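About Us – How We Work

Trorero tests robot arms on ordinary handling jobs and writes down the rules that make those tests worth repeating. We opened in November with two arms and one table. Our handbook now has 251 entries, and every operator reads it before running a shift.

We work for companies that want to know how a robot handles everyday goods. Power cords are a large part of it. A cord changes shape every time it is picked up, so the rules for cords are stricter than the rules for rigid parts.

Setting up the table

The cloth is clipped down along the far edge before the arms are powered. Boxes are opened fully, with lids folded back, so that a gripper can come in from the front or the side. Operators keep their hands off the table whenever the arms are live.

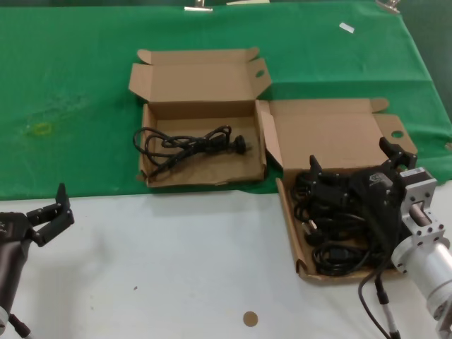
Fajardo wrote to us after reading an early copy of the handbook: "Your rule on hands is clear, but it should also say who is allowed to switch the arms back on. On our floor that was the gap." We added the entry. The operator who stopped the arms is the one who restarts them, and a second person confirms the table is clear.

During a run

A run lasts 15 minutes at most. After that the operator takes a break or changes jobs. If a cord snags on a box wall or a finger, the operator stops pulling, opens the gripper and backs away slowly. 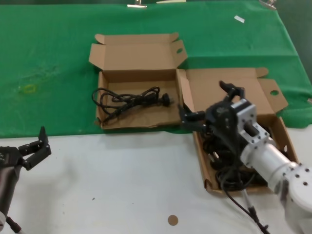
Snags go in the log even when nothing is damaged. After 3 snags in one run we stop and check the finger pads, the cable routing on the arm and the speed setting – in that order.

Failed runs are kept and marked as failed. Clients get them along with the good ones. We don't trim a run to make it look faster.

Shared floor

Walkways stay open at all times. Anyone crossing near a powered arm tells the operator first. Wheeled machines are parked with brakes set when they are not in use.

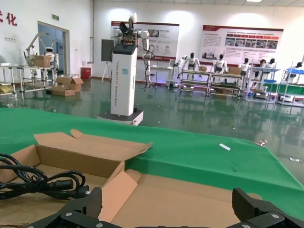
New staff spend 11 shifts beside an experienced operator before they work alone. The handbook is reviewed twice a year, and anyone on the team can propose a change in writing.

Our current partners are Clullow and Sterniditz. Copies of the handbook are available on request through the contact page.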